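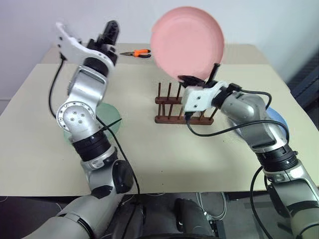
Robot Learning, Lecture 8: collecting demonstrations
Handout, Tunstall module. Notes typed up fast, check against the slides.

Recap. Last time: policy = something that takes camera pictures + joint angles and gives back the next joint targets. Today: where the examples come from.

Main point: the policy copies what it's shown. Copies the hesitations too. If the operator stops for two seconds to think where the plate goes, the policy learns to stop there, and sometimes never starts again.

Terms
Episode: one full run of the task, start pose to end pose.
Operator: whoever is driving the arms.
Reset: putting the table back between episodes. Counts as work! Usually longer than the episode.

Running case: plates into a wooden dish rack, two arms. Looks easy, isn't. A plate is thin at the rim, wide, and turns in the grip if held too near the edge. It has to go from lying flat to standing up, then down between the pegs. Pegs hidden behind the gripper for the last bit, so the head camera alone is not enough. Wrist cameras help. Draw this out for yourselves, it comes up in the exercise.

Numbers from the Nolham set (plates task only)
Episodes recorded: 253
Kept after review: 227
Thrown out: the rest. Mostly drops, a few where the recording started late and the first grasp was missing.

Do not throw out an episode only because it was ugly. Fumble, then recover, then plate in rack = keep. Those are the only places the policy sees how to get out of trouble. Throw out if the plate never gets there, or if a stream has gaps.

What to vary
- which plate goes first (colour, where it lies)
- plate position, whole reachable area not just the comfy middle
- rack position and angle, small shifts
- which arm does the lifting
- clutter. Tools left at the back of the table are fine, but not in the same spot for every episode or the policy may use them as a landmark

What to hold fixed
- camera mounts. Mark them with tape, check each morning
- start pose of both arms
- the meaning of "done": plate standing in rack, gripper open, arm clear

Cables. Leave enough slack at the wrist for full rotation, and look at the loops before each session. A tight cable pulls on the arm and the operator corrects for it without noticing, so it ends up in the data.

Operators. The Totine group had 31 episodes from one person and then changed operator. Success dropped on the mixed set at first, different grasp habits: one took the plate by the lower edge, the other from the side. Agree the grasp beforehand or else record plenty of both. Half and half with few episodes is teh worst case.

Labels. One line per episode, written straight after: plate, arm, result, anything odd. Not at the end of the day, you will not remeber.

Exercise (bring to next session)
Read the Davier log sheet. Pick out the episodes you would drop and give a reason for each. Then write a reset plan for three plates so that no plate starts in the same place twice running. One page max.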